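Lehrbuch > Teil II: Lernen aus Vorführungen > Kapitel 7

Mai, von Pin-yu Fung

Kapitel 7: Eine Aufgabe vormachen

Ein Roboterarm lässt sich auf zwei Wegen anleiten. Beim Führen von Hand fasst man den Arm selbst an und schiebt ihn durch die Bewegung. Bei der Fernsteuerung bewegt man ein zweites Gerät, und der Arm folgt. In beiden Fällen werden Gelenkwinkel, Greiferöffnung und Kamerabilder mitgeschrieben. Eine solche Aufzeichnung heißt Vorführung.

Das Kapitel arbeitet durchgehend mit einer Aufgabe aus dem Labor in Ginholm: durchsichtiges Geschirr mit zwei Armen greifen und aufrichten. Klares Material ist für den Anfang eine unbequeme Wahl — die Kamera sieht oft mehr vom Tisch als vom Becher. Becher und Schale liegen auf der Seite, die Greifer sind offen.

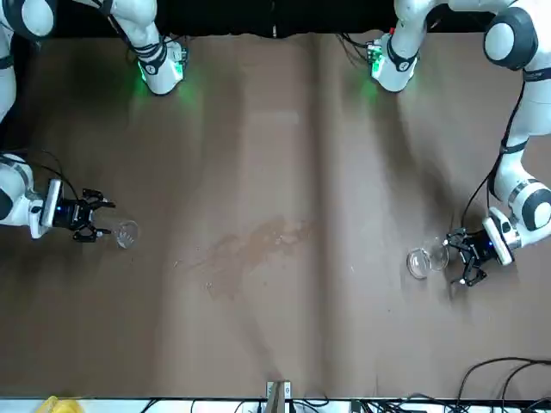

7.1 Was die Handkamera sieht

Die feste Kamera zeigt beide Arme und die Lage der Gegenstände zueinander. Für die letzten Zentimeter vor dem Zugreifen reicht das selten. Dafür sitzt eine kleine Kamera am Arm und blickt zwischen den Fingern hindurch auf die Tischplatte. Bei Glas erkennt sie vor allem Ränder und Glanzstellen. Eine Pfütze auf der Platte wirft ähnlich helle Reflexe wie der Becher selbst.
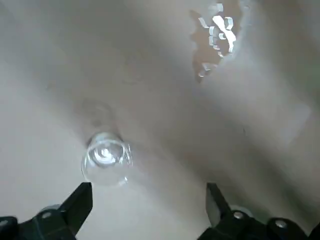

Wer fernsteuert, sollte deshalb beide Ansichten nebeneinander haben und langsam anfahren. Im Kurs Solham nehmen die Teilnehmer 20 Vorführungen zur Übung auf, die verworfen werden, und danach 200 für das Training. Abgebrochene Versuche werden gesondert gespeichert — sie werden in Abschnitt 7.4 gebraucht.

Vor jeder Vorführung wird die Lage der Gegenstände verändert. Bleibt der Becher immer an derselben Stelle, lernt das Modell die Stelle und übersieht den Becher.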